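Nerkura – grasp segmentation and label tools for hand-held gripper recordings

Last updated: 30 July 2018

Nerkura is the bit of software that sits between a folder of raw gripper recordings and something you can train a policy on. It finds the moments when the fingers close and open, cuts the recording into segments at those moments, and writes one small text file per segment with the jaw width, the wrist pose and a name for the object being held. It started life as a pile of scripts on Hélène Gill's laptop, and a fair number of those scripts are still in here under tidier names, so please be kind when you read the older modules.

The present release was tested on 276 recordings made in ordinary kitchens and dining rooms. Of these, 112 have been checked by hand, segment by segment, mostly by Dinesh Naidu and Maëlle Lemieux, and those are the ones to use if you want to compare your numbers with ours. The remainder carry automatic labels only. They're perfectly good for pre-training, but do have a look through a few before you trust them with anything else.
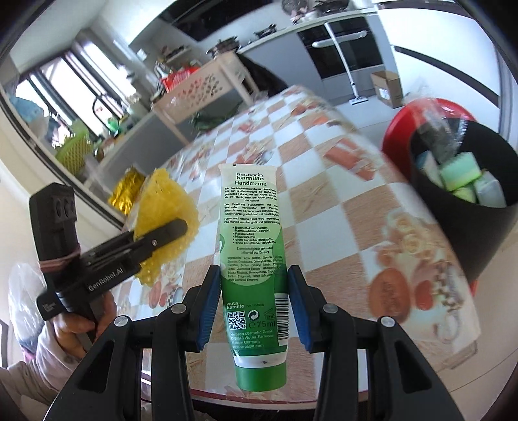 The object naming step runs once per segment, on the frame where the jaw width has settled. It crops the region between the finger pads, tries to read any text it finds there, and falls back on a shape class when it can't. Printed packaging is a mixed blessing for this. With the tube of herbacin kamille hand cream held between the blue pads, back label outwards, the brand line near the crimped end is large enough to be useful, but under it come paragraphs of small German print, and the earlier version would happily pick "Paraben-frei" out of the bulleted claims and call the object that. We now weight each line of text by its height, and drop anything that matches the list in stopwords_label.txt. Additions to that list are very welcome, in any language you can spell!

To run the whole thing on a folder:

 nerkura segment --in recordings/ --out segments/
 nerkura name --in segments/ --min-text-height 2

The second command is the slow one. If you only need the open and close times you can skip it altogether, and the name field will be left blank.

A few things we know about and haven't mended yet. Soft packets that bulge between the fingers can give a jaw width that never quite settles, and the segment is then marked "unsure". Labels held upside down are turned the right way up before reading, though sideways ones still defeat it more often than we'd like. A second gripper in view is masked out by the module Afonso Arruda wrote for Zevow – it works nicely when both devices are well apart and gets muddled when they cross.

Segment files are capped at 1,000 rows. Longer grasps are split and given the same grasp number, so join on that field if you need them whole.

Bug reports should come with the log file and, if you can share it, the recording itself. Ghislain Lemieux looks after the issue list.

Related
- Zevow: masking for two-gripper recordings
- Kowalchuk: pose smoothing and time alignment
- Adberg: viewer for segment files
- Notes on the March label format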